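Storing wired headphones without wrecking the cables?
Desk & Audio > General talk

plumcrate
Posts: 158
I've ended up with three wired pairs and I can't keep them tidy. The big gray over-ears are my Morsys, and then I have two smaller black on-ears, both Drondier, that I use for calls. They used to live in a drawer together and every morning I'd pull out one big knot. So last night I cleared everything off the white table to sort them out properly.
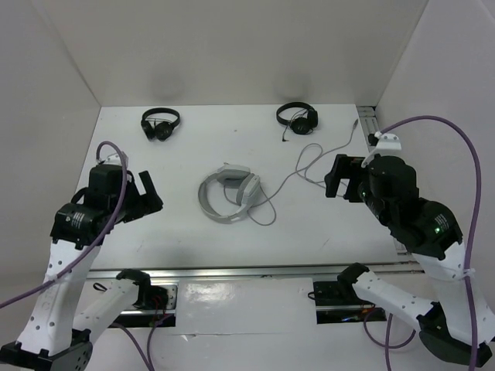 The gray ones are the real problem. That cable is long and thin and it loops over itself the second I put it down. The black ones I can live with - short cords, and they don't take up much room. Do I hang all three, or coil the cords and box them?

tobyfern
Hang them! I put up a Dosex rail under my shelf, 13 bucks, and never looked back. Let the cable drop straight down and the kinks work themselves out after a while.

quietloaf
Gotta disagree with toby. Hanging a heavy pair by the band all year flattened the padding on mine, and the cord just dangles where your knees go. I lay mine flat in a box, cable coiled big and loose with a velcro tie. Never wrap it around the cups, please.

tobyfern
My padding is fine after 6 years, but ok. Get a wider hook?

Marnie_K
Does the gray cable unplug from the cup? If it does, swap it for a shorter one and half your trouble is gone. I got mine from Ustitz.

plumcrate
It doesn't unplug, sadly, I checked. I think I'll hang the gray pair on something wide and box the two black ones with velcro ties. Quietloaf, how big do you make your coils?

quietloaf
Saucer size, no tighter. And put the plug on the outside so it's easy to grab.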